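Notes for the evening talk – patience and the wandering mind

Good evening, everyone, and thank you for coming out. (Pause, let people settle, there are always a few still finding a cushion.)

I want to start with walking meditation, which I put off for years and am now rather soppy about. I-seul Baek taught it to me in January, in a cold hall, 20 slow steps up and 20 slow steps back, and I spent most of the first hour planning my supper.

Mention the old teachers here – they walked between sittings, and they didn't treat it as a rest. Feel the heel, then the toes, and when you find you've drifted off, come back kindly to the next step.

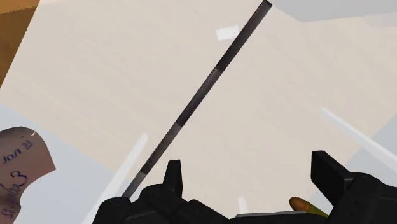
Slide 6: a long dark rod on a pale surface

Ask them to stand now. Allow 8 minutes, ring the bell softly, then questions, and do remember to thank the kitchen.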